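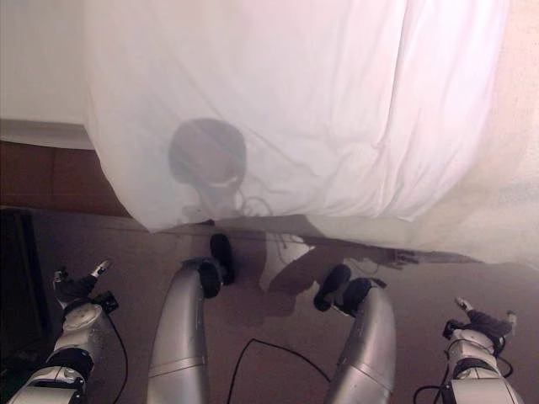
Why did Cirville drop their back line five metres deeper after half-time on Saturday? To stop the ball over the top. Dranus had put three runners in behind before the break, and the keeper was starting too close to his line to sweep up any of them.

2/ First half: high line, poor pressure on the passer. Herrero had time to lift his head on every turnover. A high line only works if the man on the ball is hurried. He wasn't.

3/ Second half: the line drops, the two holding midfielders drop with it, and the space moves in front of the defence. Dranus then played 18 passes into that zone, up from 3. Most went backwards or sideways from there.

4/ The cost is at the other end. Cirville's centre forward was left 40 yards from his nearest team-mate. Long clearances came straight back. They had one shot after the hour, from a free kick.

5/ On the keeper: his distribution was fine. His starting position wasn't. For the second goal he is on the six-yard line with the ball on halfway. Two steps further out and he gets there first. 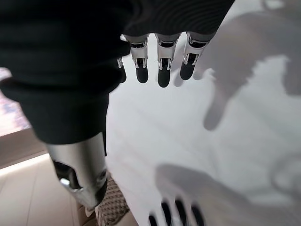

Kwok replied that the keeper's position was an instruction and had been since May, when he was lobbed twice in one match, so the blame belongs with the bench.

6/ Fair point, and it fits. If the keeper has been told to stay home, the line can't also be told to push up. One of those has to change. At half-time they changed the line. I would have changed the keeper.

7/ Crescencio Herrero's numbers flatter him slightly. He completed 24 forward passes, but nearly all of the damaging ones came before the break, with no one within a few yards. Afterwards he was marked by the left-sided midfielder and had to come short for the ball.

8/ Attendance was 884, decent for an evening kick-off at Vosberg. The pitch was slow down the near side and both teams avoided it.

9/ Next up for Cirville is a side that crosses early and often. Sitting deep against that means defending headers in the box, and they have one centre half who wins those regularly. I expect the line to go back up, with the keeper starting nearer the edge of his area.

Contact | Terms | Back to top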